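Kerkevden series, reading order and the map problem

tallgrass_9
Posted 4th September
Finished book one of Kerkevden last night, all 400 pages. The magic system is consistent but the geography is not. Adetti is upriver of Enus in the prologue and downriver by the siege. Does book two fix this?

moth.ledger
No. The river splits above Enus and Adetti sits on the east branch, so both statements hold. Check the appendix.

tallgrass_9
My edition has no appendix. Paperback, April printing.

quillback
The appendix was dropped from the paperback. I disagree with moth.ledger anyway. The split is only mentioned by the Nông envoy, and her chapters are unreliable by design. She also gives the crossing as 5 days, and the army does it in two.

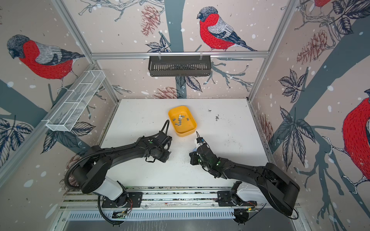
An army on a forced march with remounts could do it in two, but the text says they were on foot and hauling grain. I reread chapter 30 to be sure.

moth.ledger
They take barges for the second half. It is one sentence, easy to miss.

quillback
Barges going upstream, then. With what current?

osier_k
Read the prequel novella first. It settles where Enus is — the founding chapter puts it below the fork. It does not settle the travel times, and I doubt the author kept a table of them.

tallgrass_9
Ordering the novella. Is it spoiler-free for book two?

osier_k
Mostly. Skip the last chapter.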